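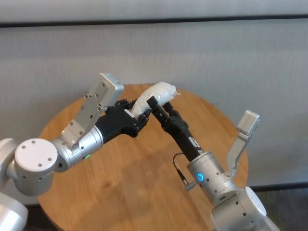 A white bundle in crinkled plastic over a round wooden table in Nindstead.

Tomard says its twist wrap will save the thrift trade money. The numbers are thin

7 March 2024

NINDSTEAD — A packing supplier wants the town's secondhand shops to stop folding their soft goods into paper sacks and start twisting them into plastic, and it has a trial to prove its point. How much the trial proves is another matter.

Tomard, which sells bags, tape and labels to small stores, has been pitching a sleeve called the Elov since October. The idea is simple enough. Pillow covers, baby blankets, scarves and the like get rolled, pushed into a sleeve and closed with a twist at the end. No tape, no staples. The company says the result takes up less shelf room, stays cleaner and can be picked up and put down by customers all day long without coming undone.

It also says the sleeve is "100 percent recyclable," a phrase that appears on the front of the sales sheet and again on the back. The sheet does not say where. The curbside program in Nindstead does not take plastic film, and the drop-off bin that used to take it was removed last year. Asked where a shopper in town should bring a used Elov, Tomard replied by email that disposal options "vary by community."

The trial was run with one shop, Kim, a secondhand store on the east side that sells mostly bedding and children's clothes. Between October and the end of January, by the shop's own tally, 1,154 bundles went out on its shelves in the new wrap. Fourteen were brought back to the counter because the twist had let go. Tomard's sheet calls that a failure rate of barely one percent, and the arithmetic is right.

What the sheet leaves out is how the tally was kept. The shop wrote down a bundle only when a customer or a clerk carried it to the register and said it had come open. Anything a shopper quietly twisted shut again went uncounted, and so did anything a clerk fixed while straightening the shelves.

"We retwist them all the time," said Chiến Châu, who manages Kim and agreed to the trial. "You walk by, you see a loose one, you give it a turn. I didn't write those down. They didn't ask me to."

Châu is not against the wrap. He likes that customers can tell at a glance a thing has been handled and closed by staff, and he says the blankets used to pick up dust from the bottom shelf. He is less sure about the price. Each sleeve costs the shop 18 cents. The paper sacks it replaced were donated, mostly by shoppers who brought in a stack with their old clothes, and cost nothing at all.

That works out to a little under $208 for the trial. Tomard covered the bill. It will not be covering the next one.
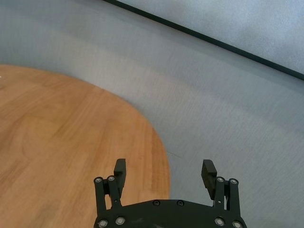
A table, a carpet and a claim about shelf room

The space savings are the part of the pitch that gets repeated most, and the part with the least behind it. According to the sales sheet, rolled goods need "up to half" the room of folded ones. The words "up to" are doing a lot of lifting there. No shelf at Kim was measured before the trial, and none was measured after it. Châu thinks he may have gained a little room on the blanket shelf and lost some on the one below, where the rolled covers kept sliding forward.

Anyone who has tried to stack lumpy rolls on a flat surface can guess at the trouble. A folded blanket has corners. It sits square on the one under it, and six or seven make a pile. A rolled one in slick plastic has none of that, and two of them side by side on a round table make a poor base for a third. The shop ended up buying wire baskets to keep the rolls in line, an expense that does not show up anywhere in Tomard's figures.

The company's answer is that the baskets were the shop's choice. That is true. It is also true that nobody at Kim had needed a basket for a folded blanket.

Then there is the question of what a customer can see. The plastic is only partly see-through, and it creases. A white item in a crinkled sleeve looks like a white item in a crinkled sleeve, and telling a crib sheet from a pair of pillow covers means reading a label or opening the thing up. Kim does use labels, handwritten ones, stuck on by whoever did the wrapping. Châu said they peel. By December the shop had started keeping an open sample on a hook next to each basket, so that people had something to touch.

"They want to feel the fabric," he said. "If it's a blanket for a baby, they're going to feel it. So they open it. Then it's open, and we close it again."

Tomard points to a survey it took in the shop, in which most of the people asked said the wrapped goods looked "cleaner." The company would not release the full results or say how many people answered. It did say the survey was done at the register, meaning that everyone in it had already decided to buy something. People who picked up a roll, could not work out what it was and walked out were not asked.

There is a fair case to be made for covering donated bedding, and it should not be lost in all this. Moths are real. So is the coffee that gets spilled on the carpet and splashes up to the lowest shelf. Shops throw out good things every week that were spoiled after they came in the door, and a cover of some kind would have saved a share of them. Châu puts the number of blankets he had to discard during the trial at "a few," down from "more than a few" over the same months a year earlier. He did not keep count in either year and was careful to say so.

But a cover of some kind is a different thing from this cover at this price. The trial never tried the obvious rivals. Reused dry cleaner bags would have cost next to nothing. A cotton tie around a folded stack would have kept the corners square and left the fabric out where people could feel it. Tomard says it was under no duty to test other people's products, and it wasn't. Shops reading the sales sheet should still keep in mind that the only thing the Elov was measured against was doing nothing.

The twist itself deserves a harder look too. A new sleeve closes well, and the small tail at the end gives you something to hold. Plastic film that has been twisted, untwisted and twisted again over several weeks is another story. Staff at Kim said the tails went soft and stopped gripping, and that some of the older sleeves had to be swapped for new ones.

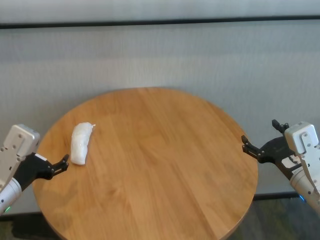 Each swap is another 18 cents, and those were not logged as failures either. A shop that planned its budget from the tally of finished bundles would run out of sleeves before it ran out of blankets. How soon is anyone's guess, given that the used ones went straight into the trash uncounted.

Tomard plans to offer the wrap to every secondhand store in Nindstead this spring, at the same price, with a discount on the first order only. The sales sheet will be updated, the company said, though it did not say whether the line about recycling would be part of the update. It has no plans for a second trial.

Two other shop owners who were sent the sheet said they had not made up their minds. Both asked not to be named while they were still talking price. One said she would want to see the wrap go through a full summer, when the front windows heat up and the stock near them sits in the sun for hours. The other said his shop gets more paper sacks than it can use and he saw no reason to start paying for plastic.

Kim has enough sleeves left over to last until the end of the month. Châu said he will use them up and then decide. He is leaning toward keeping the wrap for white bedding only, where dust shows most, and going back to folding for everything else. The baskets are staying either way. They are paid for, and he has found they work well for socks.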